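Wastlow Supper Kitchen: where we've got to
19 May 2023

Hi Ayman,

You asked for something shorter than the January report and with more food in it, so I'm writing this at the kitchen table with a pot of stock going and I'll try to behave.

The big news is that we finally settled the spring menu. We'd been going back and forth on the fish stew for weeks. I wanted mussels, the budget wanted pollock, and the budget won, but I have to say the pollock version is lovely! We start it with fennel, onion and a lot of garlic cooked slowly in olive oil until it all slumps, then canned tomatoes, a strip of orange peel and a good splash of the cheap white wine. The fish goes in for the last few minutes only. If you let it sit on the burner after that, it falls to threads and you've got soup (we've served soup twice).

Since January we've put out 1,686 plates over 36 suppers. The grant paid for ingredients at every one of them, and gas at most. Attendance dipped in the two weeks when the road was up outside the hall, and it's been climbing since then. Our best night was the chicken with preserved lemons, and our worst was the beet risotto, which I still think was delicious and which came back on a lot of plates. Kids do not want pink rice. I've taken it off the list.

The classes are going well too. We've had 61 people through the six-week course, and I moved the knife lesson up to week one because everyone was so slow with onions that we were eating at nine. The pastry week is still the messy one. I'd planned puff pastry from scratch, which was greedy of me in a warm room, and we've gone over to a rough hot-water crust that people can take home and make with lard or butter or whatever they've got. Three of them have since made pies for the Friday-night crowd at the rec center – sorry, I mean the bingo crowd, they move it around.

Money. We spent $663 on the secondhand mixer from Prostoteck, which was under the line you'd approved, and it does a double batch of focaccia without walking across the counter. The old one goes to the Muso café for parts. Olive oil is the thing hurting us. We've been buying from Echeverría, the importer out by the freight yard, and their price has gone up twice. I've switched to sunflower for frying and kept the good stuff for dressings and for finishing the stew, and I don't think the food has suffered. Flour and beans are right where I budgeted them. Butter is a bit over, and that's the pastry class again.

What hasn't worked is the take-home jars. I was so keen on them! The idea was that people would leave with a jar of soup base (onion, celery, carrot and salt, all ground up together) and we'd get the jars back. We do not get the jars back. I've paused it until I can find tubs that cost next to nothing, and the money set aside for it is still sitting there untouched. If you'd rather it went toward the summer salads, tell me and I'll move it over.
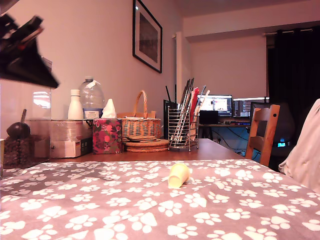

Are you going to need more money for the summer menu?
Not for the suppers themselves, because cold food is cheaper for us and the farm stand has promised zucchini, cucumbers and green beans at the end-of-day price. The one extra I'd ask for is a second refrigerator, used is fine, so we can make the grain salads the night before and let them soak up the dressing.

For the menu itself I've got a cold sesame noodle, a chickpea and roasted pepper salad, and a big tray of baked zucchini with breadcrumbs and lemon. I'm still testing the noodle. The sauce tightens up in the fridge and needs a ladle of warm water beaten in before serving, and I want that written on the recipe card before anyone else makes it.

I'd also love to try a dessert that isn't sheet cake. There's a yogurt and peach thing I keep making at home, set with a little gelatin, but I need to work out a version for the vegetarians first. Agar gave me a rubber ball. I'll have another go next week and let you know.

Receipts are in the blue folder and I'll drop it at your office with some focaccia.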